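The Quiet Work of Personal Trading Rules

How one mid-sized fund manager rewrote its pre-clearance policy, and what it left alone

Most employees at an asset manager never think about the code of ethics after they sign it in their first week. At Kusevlow, a fund manager with offices in two cities, they thought about it every time they wanted to buy a share.

Until February, every personal trade at the firm needed written approval from the compliance desk, whatever its size and whoever was making it. A receptionist buying a few shares in a supermarket chain filled in the same form as a portfolio manager selling a stake in a company the fund held. Last year the desk handled 2,282 requests and refused 73 of them.

"We were reading all of them with the same level of attention, and that means we weren't reading any of them very well," says Prakash Panicker, who took over as head of compliance after a long spell in internal audit.

The refusals told him where to look. Nearly all came from the investment team and the dealing desk, and most involved securities that were on the restricted list that day. Requests from people with no access to research or order flow were almost never turned down. They still took up most of the desk's mornings.

The new policy splits staff into 4 tiers, according to what information they can see. People in the lowest tier report their trades each quarter and need approval only for new issues and private placements. The highest tier, which covers portfolio managers, analysts and dealers, faces tighter rules than before. Their approvals used to last until the end of the week. Now they expire at the close of business, and the minimum holding period has been extended.

That second part was not popular. Several analysts argued that a longer holding period would leave them stuck in falling positions, and a hardship exemption was added after the first draft. It has to be signed off by Panicker and by a director outside the investment team.

Moving the records was slower than writing the rules. Kusevlow had kept its approvals in a shared mailbox and a spreadsheet, and it hired Cieślak, a small consultancy, to move them into a proper register. Aminu Anozie led the work. He found duplicate entries, approvals with no matching trade and trades with no matching approval. Some of the gaps had simple explanations – an employee who asked permission and then changed her mind, for instance – but each one had to be checked against a broker statement.

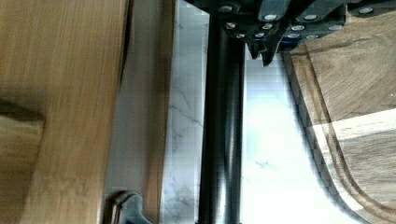

Private holdings gave Anozie more trouble than listed shares. A stake in a small company has no ticker to match against the restricted list, and the person filling in the form may describe the business in a word or two. An entry that says "robotics" could mean a software firm or a maker of hardware. For a fund that invests in industrial suppliers, the difference decides whether there is a conflict to look at. The form now asks for the company's registered name, its main product and any known customers among the fund's holdings.

Outside business interests are handled the same way. One manager had listed an unpaid seat on the board of Vallari, a family company, under "hobbies." The seat raised no conflict, but it had never been reviewed, and it went through the full process in the spring.

Other firms have gone further. Ciltar, a smaller manager, bars its investment staff from holding individual shares at all and lets them buy only broad funds. Panicker considered a ban and decided against it. He thought people would move trading into a relative's account, where it would be harder to find.

The desk now clears most requests before 11 a.m. Panicker will review the tiers once a full year of figures is in, starting with the people who changed jobs inside the firm and may be sitting in the wrong one.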